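Re: [homebuild] Sim results for the fetch robot, remote on the sofa

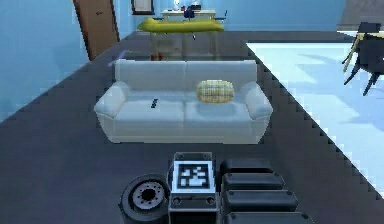
I've been through your write-up twice now and I still don't buy the success rate. Comments in line, sorry for the length.

Tianyou Deng wrote:
> Ran the pick task overnight on the Cluvden box, 670 episodes,
> and it got the remote off the left cushion in 88 percent of them.
> I think we can stop fiddling in sim and start cutting the
> real mast. Gedulico has the extrusion in stock and I'd like
> to order before the end of October.

Please don't order yet. What I want to know first is how many of those 670 had the remote anywhere except where it is now, near the middle seam. If the start position only moves an inch or two, then you've tested one grasp 670 times and the number tells us about that grasp. The Zirkunell config I pulled last night has the jitter line commented out. Maybe you ran a different copy. Which one?

> Cushion contact is handled by the default material, seems fine.

It's a hard block painted gray. My couch at home sags a good bit when you lean on it and a remote slides straight into the crack. In the sim it will lie there on top forever, waiting to be picked up. A black remote on pale upholstery is also about the kindest thing you could ask a camera to find. Try a gray one. Try it shoved up against that yellow pillow on the other cushion, or on the dark floor.

> Nav is solid, no collisions logged with the furniture.

The glass table is behind the sofa, and the robot starts on the open side facing the cushions. Of course it doesn't hit the glass, it never goes over there. I would put the start pose back by the desk and make it come around, past the chairs and across the edge of the rug. The rug edge matters more to me than the glass. Does the rug have any thickness in the model or is it just a color on the floor? The Montes base in the shop stalls on the lip of the welding mat, and that mat is thinner than any rug I own.

> Arm extension repeatable to 8 mm.

In software, sure. The telescoping segments don't flex in the sim. I put a ruler on the real ones at full reach with a wrench hanging off the end, and the tip droops far enough that I stopped trusting the encoder numbers. If you cut the mast for the sim's geometry we'll be shimming it all winter. I'd sooner clamp the arm to the bench for an evening and measure sag at a few extensions, then put that back in the model, ugly as it will be.

One more thing about the marker on top of the column. It's clean and flat and evenly lit in the render. Ours is laser printed and taped down, and under the shop fluorescents it drops out whenever somebody opens the roll-up door. How many dropped detections did you simulate? If the answer is zero I think the 88 comes down a lot.

> Total so far is 2,229 including the battery.

Thanks for keeping track of that. It's also the reason I'm being a pain. The mast is the first part we can't return.

So, what I'd like to see before I chip in for extrusion:

- jitter back on, remote anywhere on either cushion
- start pose by the desk
- rug with real thickness
- random marker dropouts
- the sag numbers, which I'll take myself

If it still gets almost half of them with all that turned on, I'll drive over to Gedulico with you and help load the truck. I'm at the shop after 6 most evenings — text first, the buzzer is out again. And bring the short hex keys back, please, I can't get at the wheel hub without them.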